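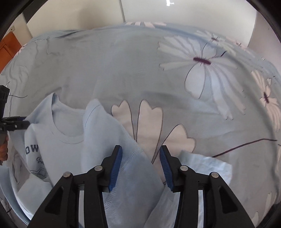

Folding and storing printed T-shirts: frequently asked questions

Gastwood Laundry Notes, revised in August

Can I fold on a bed, or do I need a table?

A bed works if the cover is pulled tight first. A duvet gives under the hand, so the shirt tends to move with it and creases form along the fold line. Smooth the shirt from the collar down to the hem before the first fold. On a pale cover, a light blue shirt can be hard to tell from the background at the edges; find the collar and the hem by touch.

Where should I pick the shirt up?

For a crew neck, take the body fabric below the collar and keep off the ribbing. Ribbing that is repeatedly lifted under load loses its shape. The double-stitched hem is a safe place to pull from when straightening.

Does the print go inside or outside?

Outside, with no fold across large letters where this can be avoided. Block capitals in solid ink crack first at a fold. Small script and line drawings tolerate folding better but will still show wear. For a print that covers the full chest, fold the sides in behind it and make the cross fold below the last line of the design.

What is the standard order of folds?

1. Lay the shirt face down, collar away from you.
2. Fold one side in to the middle of the shoulder and turn the sleeve back.
3. Repeat on the other side.
4. Bring the hem up to the collar seam.
5. Fold once more and turn the shirt over.

Should the shirt be ironed first?

Soft creases drop out in the drawer. Sharp ones do not. Iron inside out and keep the plate off the print.

How full can a drawer be?

We suggest 80 percent. At 100 percent the top layer catches on the runner – the usual cause of snagged hems.

My shirts come out at different widths. How do I fix that?

Use a folding board. Darcy Doucette tested the Bronholm and the Miser for this page. Both gave even widths on adult sizes. The Miser is too wide for children's shirts.

Can other laundry stay on the bed while I fold?

Move it to one end. Fabric bunched under a shirt lifts one side and throws the center line off.

Who answers questions not covered here?

Write to Idris Wogan through the contact form. Replies take up to 5 working days.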